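Search products, brands, advice
Search

Grakidby Slow Feeder Bowl for Dogs, Large
Item 2242
7 Likes
0 Comments

Some dogs eat. Others make dinner vanish and then look at you as if you had forgotten to serve it. The Grakidby is for the second kind.

It's a heavy, one-piece bowl with a raised maze on the inside. Kibble falls into the channels, and your dog has to work it out with the tongue, a bit at a time, instead of vacuuming it up. A meal that used to be over before you had closed the bag should now last long enough for you to close the bag and possibly sit down.

Why slow a dog down at all? Dogs that bolt their food swallow a good deal of air along with it, and the air has to leave by one door or the other. They are also more likely to gag, or to bring the whole meal back up on the one rug you own. Fast eating is also talked about in connection with bloat, a true emergency in deep-chested breeds, and if your dog has ever had it, or is the kind that gets it, speak to your vet before you buy a bowl from us or from anyone else. A bowl is a bowl. It won't treat anything.

What you get

One bowl, holding 395 grams of ordinary dry kibble when filled level with the top of the maze. A rubber ring on the base, already fitted. A card with feeding tips that your dog will eat if you leave it on the floor.

Fits dogs from the size of a stout beagle up to a Labrador. For flat-faced breeds (pugs, Frenchies, most bulldogs) please order the Shallow version, as the channels on this one are too deep for a short muzzle and all you will produce is an angry pug.

Getting started

Put in half a meal the first time and stay in the room. Most dogs get the idea quickly. A few will try to flip the bowl, which the rubber ring discourages on tile and does very little about on carpet. If yours is a flipper, feed in a corner. If yours barks at the bowl, drop a few pieces on the outer rim, where they're easy, and let greed do the teaching.

Wet food works too, pressed into the channels with the back of a spoon. Expect to wash it the same day. We once left one over a weekend and would not like to discuss it.

Cleaning

Top rack of the dishwasher, ring removed. By hand, use a bottle brush. The ring goes back on with the flat side down; people put it on upside down and then write to tell us the bowl slides — it does, when the ring is upside down.

How it compares

The Esis mat is easier to wash and fine for small dogs, but a big one will have it folded in half and under the couch by Thursday. The Martinelli puzzle tray is cleverer than the Grakidby and also cleverer than most of the dogs we know. We sell all of them and don't much mind which you choose.

Shipping and returns

Orders leave our Kellbridge warehouse on weekdays. The next batch of the Large in slate is due in March; the other colors are in stock. We have sold over 2000 of these and take back any that haven't been chewed. Tooth marks count as chewed, however small, and however sorry the dog. 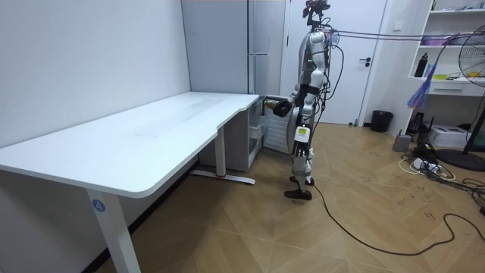 Manuela Ferri: Our shepherd mix used to finish before I'd straightened up from putting the dish down, and now she takes a good long while and burps a lot less. I took off a star for the noise. She pushes it across the kitchen at six every morning and yes, I checked the ring, it's the right way up.

Nazareno Ruggiero: Does the Shallow one come in green? Mine is a boxer and has opinions.

Share this product
7 Shares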